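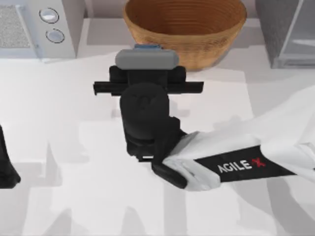 **Mariama Adjei**
*Workplace trainer and former line supervisor, Rurnley*

# Chapter 5: The Arm Gets the Easy Part

Every plan to automate a workplace contains a sentence that begins "The staff will be freed up to." Managers love this sentence. It can be finished in almost any way, and it is usually finished by someone who has never done the staff's job.

At Mollska, a company that packs kitchen goods for mail order, the sentence ended with "focus on quality." The packers had been under the impression that they were doing this already. There were 70 of them, and when the Turno project was announced in December they were given a slide show, a sandwich, and a chance to ask questions. The first question was whether the robots would be getting the sandwiches too.

What the project set out to do sounds modest. A pair of arms would pick up small items from a table and put them where they belonged. A person does this while thinking about dinner. For an arm, someone has to settle where the item is, how to close on it, which way it should face, and what to do about the bowl behind it. Much of that gets worked out in simulation first, on a rendered white tabletop like the one that opens this chapter, where a dropped part costs nothing and no one has to crawl under the bench for it.

The packers were asked to help. The project team wanted a full list of the steps in packing an order, and the official work sheet had 3. The packers' own list, once they got going, filled most of a wall. It included turning a jar so the label didn't scuff, and knowing by the sound of a box that something inside had come loose. None of this had ever been written down, and none of it had ever been paid for under its own name.

This is the usual first effect of automation, and it tends to arrive well before any machine does. The job gets described. People learn that they know more than the work sheet says, and they begin, quite sensibly, to wonder what that is worth.

The second effect is that the job changes shape. In its trial week the new station at Mollska handled 979 items. The people beside it cleared jams, reset trays, and watched. Several said the watching was more tiring than the packing. The weekly report had a column for items moved and no column for watching.

In this chapter we look at:

- how a job is broken into **tasks**, and who gets to do the breaking
- the difference between **replacing** a task and **moving** it to someone else's shift
- **monitoring work**, and why it is so often left out of the budget
- what happened at the Krūmiņa bakery, where the staff wrote the plan themselves

**Before you read:** Write down every step in one small task you do at work or at home. Put the list away overnight, then do the task again and add whatever you left out.

## 5.1 What Counts as a Task?

A *task* is a piece of work with a start, an end, and a result that someone can check. A *job* is a bundle of tasks, plus all the things that hold the bundle together. Automation projects are planned around tasks. People, rather awkwardly, are hired for jobs.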